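Munus simulated demonstration set: progress report to Ondetti
Prepared by Kenza Benjelloun
2021-12-16

Status

Collection is on schedule and the second block of work is complete. The set now holds 2,031 accepted demonstrations. The agreement asked for 1,000 by this point. We passed that in the first block, before the harder placements were added, so the surplus is mostly made up of easy cases. The plan for the next block corrects for this.

Spending is within the approved budget. The only change from the June plan is that money set aside for a second operator station went to storage and rendering time instead. Hazem Ragab approved the change and the revised sheet is attached to the financial report.

What was done in this period

Taha El-Sayed rebuilt the table layout so that a tray and an open yellow container share one work surface. The operator drives the simulated arm by hand controller. Every episode is stored with joint positions, gripper opening, operator commands and rendered views. We keep a view from the gripper and a view of the whole room, both on the same clock.

The gripper view matters most for the learning system, as the policy will get its fine position information from it. The room view is used in review and as a second input during training. Rendering noise is left on in both. A policy trained last summer on clean renders did poorly when noise was added at test time, and we do not want to repeat that.

Objects in the tray differ in shape and color between episodes. Lighting and the starting pose of the arm are also varied, within limits that Souad Lamrani set after looking at the first block. The limits are listed in the data sheet that goes out with each delivery.

Views from the current collection

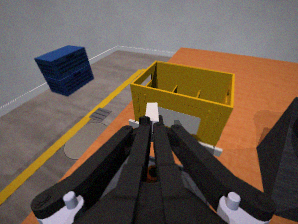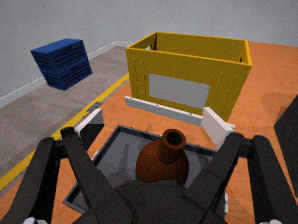
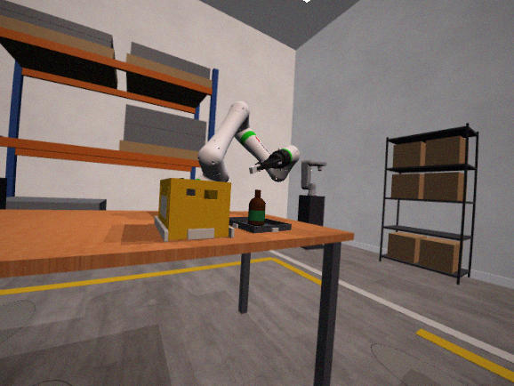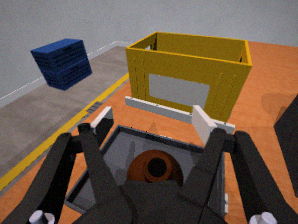
Review and rejection

Each episode is replayed once by a person who did not record it. The reviewer marks it accepted, rejected or unclear. Unclear episodes go to Taha El Idrissi, who makes the final decision.

In the second block 90 episodes were rejected. The main causes were:

Operator paused for too long in the middle of an approach
Object tipped over in the tray and was then pushed along instead of lifted
Gripper view and joint log out of step after a dropped connection
Episode ended before the arm had moved clear of the container

Rejected episodes are kept in a separate folder. We have been asked by Orkeck, who will run the training, to hold on to the tipped objects in particular. They may be useful later as examples of recovery, but they do not count toward the total reported here.

Problems

Two problems took up time.

The first was the clock. The room view and the gripper view drifted apart in long sessions, enough to make a closing gripper look open in one view and shut in the other. Taha El-Sayed traced it to the way frames were queued when the disk was busy. The fix is in place, and nearly 72 hours of sessions were checked again afterward. Episodes with visible drift were removed and recorded again.

The second is still open. When the gripper is low over the tray, its own body hides part of the object in the gripper view. With tall objects this is a small loss. With round or short ones the operator tends to rely on the room view for the last part of the approach, and the policy may learn to do the same. We have tried moving the virtual camera back along the wrist. This showed more of the tray but made the fingertips smaller, and the operators disliked it. We have kept the original camera position for now so that the whole set stays consistent.

Early training result

Orkeck ran one short training job on the first block only. The policy reached the tray reliably but often closed the gripper too early. We do not draw much from this, given how few of the hard placements were in the data. A full run on both blocks is planned once the corrected episodes have been delivered.

Next block

Collect mainly short and round objects, and objects placed near the raised border of the tray
Add starts in which the gripper is already close to the yellow container
Write down the operator instructions, which are now passed on by word of mouth
Deliver the corrected second block to Orkeck with the updated data sheet

Decision needed

We ask Ondetti to confirm whether the Peng workstation can stay with the project through the end of the next block. If it has to be returned, rendering will move to the shared machine at night and the delivery date will need to be discussed with Orkeck. Hazem Ragab can supply the usage records for both machines.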